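Hekedar Club 2 Cricket Bat
5 min read
Print | E-mail

Posted April 5, 2020

OK so this is the page for the Club 2, the one everybody keeps e-mailing about. Second bat in the Hekedar line. English willow, short handle, full size only for now. Harrow and size 6 coming when the clefts come in, no date yet, please don't ask.

Quick version: mid-to-low middle, big edges, light pickup. Made for league players who face a lot of slow, low pitches and matting wickets. If you play on hard fast turf and like to pull everything, look at the Vikstead instead, the middle sits higher on that one.

What you get

Bat, one grip fitted (blue or black, say which in the order notes), toe guard already glued on, plain cotton sleeve. No full-length cover. Covers are sold separate, see the Escobedo bags page.

Weights go 2 lb 8 oz up to 2 lb 11. You can ask for a weight and we'll get as close as stock allows. Ask for "light" and we send the lightest on the rack that day. Grade is on the sticker on the back. Grains are a looks thing mostly, a wide grain bat can play just fine and often lasts longer, so don't send it back over grains.

Profile and handle

Full spine, very slight concaving, not scooped out like the old Club. Bow is moderate. Edges stay thick down into the swell, then taper fast at the toe. Handle is round at the top and a bit oval down by the splice. Most people like that. If you want full oval tell us before it ships, can't change it after.

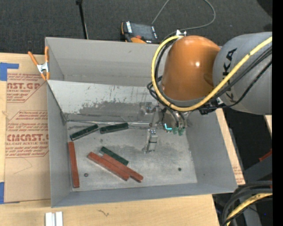

Old Club owners, the pickup is different. Weight sits lower on paper but the balance point came up because we took wood out of the shoulders. Swing one before you decide if you can. Two of the guys who tested it in March went up a weight and didnt notice.

Knocking in

Comes pressed, NOT knocked in. Needs it. Raw linseed oil first, two thin coats on the face, edges and toe. Keep it off the splice and the stickers. Lay flat overnight between coats. Then the mallet, start soft, work the edges at an angle, never hit the edge or the toe square on. Five hours total is normal, spread it over a week or more. After that short throw-downs with an old ball. New ball in the nets comes last. See seam marks sinking in deep, go back to the mallet.

Don't want to do it yourself, add our knocking in service, $18 at checkout. Adds 5 business days. Includes the oil and a clear face sheet.

Care

Dry it off after a damp game, then leave it somewhere cool. Not the trunk of the car. Not next to a heater. Small surface cracks on the face are normal, sand lightly and tape. Yorker damage to the toe is not a defect. Light coat of oil at the start of each season if there's no face sheet on it.

Warranty

80 days from delivery on handle breaks and splice faults. Doesn't cover toe swelling, edge cracks, wear and tear, or bats used without knocking in. Yes we can tell. Keep your order number, we need it for everything.

Shipping and returns

Unused bats back within 18 days, sleeve on, no oil, no ball marks. Once oil is on it, it's yours. Shipping is slow right now with seasons on hold and the workshop on short hours. Orders still going out, just fewer days a week. Gift cards and grips ship normal.

Goes well with

Fukis octopus grip, any color. Fukis rubber-head mallet. Escobedo half-length bag if you only carry one bat. Team orders, e-mail for a price list, don't use the cart becuase it won't apply the discount.

Print this page | E-mail to a friend

Comments

slowleftarm: Had the first Club for years. Is the handle still a bit thin? I double grip mine.

Hekedar shop: Little thicker now. One grip is enough for most, try it first.

matting_king: got a 2.9, did the oil and mallet myself, garage smells like linseed and my wife is not happy. Lovely bat though. No season to use it in yet!!

Opener77: any word on the harrow? My son's outgrown his 6

Hekedar shop: No date yet. Will post it on this page.

drinksbreak: Knocking in service worth it?

matting_king: if you have neighbors, yes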